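Home | News | Safety | Archive

New handling rules for the drive cells
Print this page | E-mail this story

Starting Saturday, the Pirisik teardown line works under a revised rule sheet. It replaces the Jurnel notes, which were written for hand work and said little about arms.

The main points:

- Grip the caddy, never the drive. The label must stay clear of the fingers so the serial number can be read.
- Pull straight out of the bay. No tilting until the caddy is clear of the case.
- Check cables before each pull. If a power or SATA lead crosses the path, stop and move it by hand.
- Loose brackets stay on the table next to the case they came from.
- Log every drive by case number. The Cocco log now starts at 1477.

Any cell that drops a drive is stopped, and the shift lead signs it back on. Grippers get a pad check every 500 pulls. 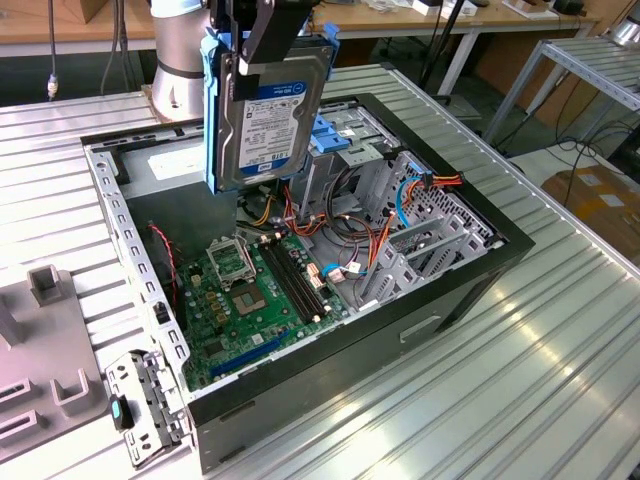
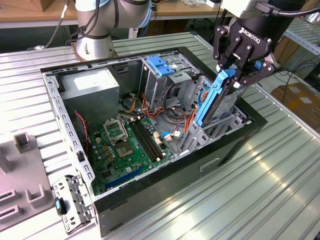 Drive caddies held in the gripper at the open tower.

Training dates
Urico will run a session for 12 operators in November. Sign up at the front desk.

Shares: 12 | Comments: 0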